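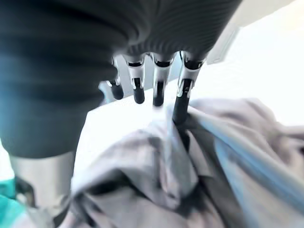 布のひだ

Drovdale 生活技術Q&A > 洗濯・布製品 > たたみ・収納
閲覧数 3,163 回答 3 状態:解決済み

質問:大判の布をたたむと内側にしわが残る

投稿日 2019年6月18日

大判の布(綿麻混、平織り)を四つ折りにして棚にしまっているのですが、開くたびに折り目とは別の位置に斜めのしわが出ます。折り目の線が残ること自体は許容範囲です。問題は折り目の内側、角から中央に向かって走る細かいほうです。

現在の手順は次のとおりです。
1 洗濯後、竿に二つ折りで掛けて干す
2 台の上に広げ、手のひらで中央から外へならす
3 長辺を合わせて半分、短辺を合わせて半分、さらに半分
4 幅40cmの棚に重ねて置く

アイロンは Cowie の1,000Wのドライ式です。乾いてから中温で掛けています。霧吹きは使っていません。
布はZusovの未加工生地を裁って端を三つ折りで縫ったものです。縫い糸はポリエステル、針目は細かめです。買った時点で水通しはしていません。

知りたいのは以下です。
・斜めしわの原因は干し方か、たたみ方か、それとも生地か
・アイロンの回数を増やさずに減らす方法があるか
・たたむのをやめて巻いたほうがよいか

回答1(ベストアンサー)

書かれている内容から判断すると、原因は一つではなく、布目の歪みとたたむときの内外差が重なっていると思います。

まず布目です。平織りの綿麻は水通しで縮みますが、たてとよこで縮み率が違います。水通し前に裁って縫ったのであれば、最初の洗濯で本体が縮み、ポリエステルの縫い糸は縮まないので、端だけが余ります。余った分が波になり、たたんだときに角から斜めに逃げます。端を指で引いてみて、縫い目に沿って細かく波打つならこれです。

確認方法。布を広げ、対角の二点を持って軽く引く。次に反対の対角を引く。二本の対角線の長さが違えば布目が曲がっています。短いほうの対角を、湿った状態で少しずつ引いて戻します。一度に強く引くと縫い目の際が伸びるので、端から中央へ位置をずらしながら何回かに分けてください。

次に内外差です。布を重ねて折ると外側の層は長い距離を回り、内側の層は余ります。四つ折りまでは目立ちませんが、その次の一折りで内側に余りが集まり、細かいしわになります。対策は次の二つです。
・三回目を半分に折らず、三つ折りにして折り返しをゆるくする
・折るたびに、折り山の側から開いている側へ空気と余りを送り出す。中央から外へならすと、余りの一部が折り山に溜まります

ならすときに指先で押さえると、そこが支点になって周囲の布が寄ります。手のひらか、定規のような平らで長いものを寝かせて滑らせるほうが均一です。

アイロンは乾いてからでは効きが悪いです。麻が入っている場合は半乾き、触って冷たさを感じる程度で掛けます。霧吹きなら全体に吹いたあと巻いて10分ほど置き、水分を均してから。布目に沿って動かし、斜めには動かさないこと。掛けた直後は熱と湿気が残っているので、冷めるまで広げておきます。温かいうちにたたむと、そのときの形で固定されます。アイロンの出力は十分で、買い替えは不要です。

回答2

うちは巻いています。ラップの芯は細くて跡がついたので、Forari の太い紙管に替えてから斜めのしわはほぼ出なくなりました。紙管に薄紙を一周させてから布を巻くと、巻き始めの段差が出にくいです。
ただし棚の奥行きより管が長いと入りません。幅40cmの棚だと布を一度二つ折りにしてから巻く必要があるかもしれません。その場合、折り山の線は残ります。

回答3

柔軟剤を入れれば直ります。

回答3へのコメント
柔軟剤は繊維間の滑りを変えるだけなので、布目の歪みは直りません。吸水も落ちます。台拭きや食器用の布なら避けたほうがいいです。

質問者からの補足

対角を測りました。片方が17mm短かったです。端の波も出ていました。
洗い直して脱水を短くし、湿ったまま短いほうを引いて、差は3mmまで詰まりました。半乾きでアイロン、冷ましてから三つ折りに変更。翌朝開いた時点で、角からの斜めのしわは片側だけ薄く残っています。縫い目の際の波は変わりません。
端は一度ほどいて縫い直すべきでしょうか。

回答1の投稿者からの返信

残った波が気になるならほどいて縫い直しです。糸は同じものでかまいませんが、針目を今より粗くして上糸を弱めてください。本体はもう縮みきっているか怪しいので、あと一、二回洗ってからのほうが手戻りがありません。8月に入れば乾きが早く、半乾きの時間が短くなります。取り込みは早めに。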